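Home | Forums | Kitchen & Table | New Posts | Search | Log In

Bright bowls on a pale table, yes or no?

mapleandmud wrote:
OK so I finally got my hands on the yellow Vanberg bowls and I am over the moon. I'd been eyeing them since the spring, and the outlet in Irnville had a shelf of them marked down in October. Straight-ish sides, rounded bottom, a yellow that wakes you up before the coffee does. I want to mix them with my wide white Rana ones on the big wood table in our break area at work. Everyone shares that table and right now the dishes on it are a sad bunch of chipped mugs. Has anyone mixed the two lines? Do they look good together or do they fight?

quietspoon wrote:
Love the yellow! I'd keep the whites though and use the yellow for just one or two things. A whole table of it gets loud.

tbone_kitchen wrote:
Disagree with quietspoon. Go all in. I have 12 of the yellow and when they're all out for chili night it's the best looking table I've ever set, and I've had the fancy stuff. White bowls are fine but every cafeteria has them.

quietspoon wrote:
Cafeteria white is shiny. The Rana has that flat outside finish, totally different feel in the hand. I'd eat soup out of mine every day of the year.

dishpanhandy wrote:
Something to check before you mix them: they don't stack. The small Pikard holds 595 ml and sits inside a Rana just fine, but the yellow ones have taller sides and end up wobbling on top. I keep two piles. Not a big deal at home, a bit of a pain on a shared shelf where people put things back any old way.

mapleandmud wrote:
Oh good point on the stacking. Shelf space is tight, I'm on a single shelf over the sink. Which size of Rana do you have?

dishpanhandy wrote:
The 1590. There's a 2000 too but that's a salad bowl for a crowd, it wouldn't fit in my dishwasher's bottom rack without taking out the silverware basket.

tbone_kitchen wrote:
The 2000 fits in mine if you lean it. And it's GREAT for popcorn.

lowtide_lou wrote:
Chiming in about the table, which I think matters more than the bowls. Light wood with long grain and a glossy top coat is gorgeous but it shows every crumb and bit of lint. We had one at my last job and I wiped it down three times a day. Bright dishes help, your eye goes to them first. Get felt dots for the bottoms if you slide things around a lot.

quietspoon wrote:
No felt dots on something you wash every day, they come off in the sink and clog the strainer. Just use a cloth or a cork mat.

lowtide_lou wrote:
Mine lasted a whole winter! But fine, cork works too.

tbone_kitchen wrote:
Nobody puts mats on a chili table, people. Let the wood show.

mapleandmud wrote:
Ha, I'm with tbone on that one, I like seeing the grain. I took one yellow and one white in to try before I haul the rest over. I'm so happy with it! The yellow is even brighter against the wood than it was at home, and the white calms it down the way quietspoon said it would. There's a bit of purple in there too, and now I kind of want a third color in the set. Lou, yes, there are specks on the table, you called it.

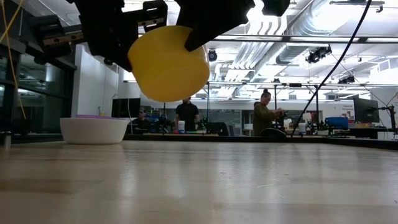
So the plan is half and half to start, two piles on the shelf, no felt dots. If anyone has seen the Pikard in green at the Irnville outlet please tell me before I drive all the way out there again. And tbone, I want that chili recipe, beans or no beans, I'm not picky.

Related threads
- Pikard small bowls: worth it for cereal?
- Getting tea stains out of matte white
- Best cork mats for a glossy table
- Show us your open shelves
- Irnville outlet, what's in stock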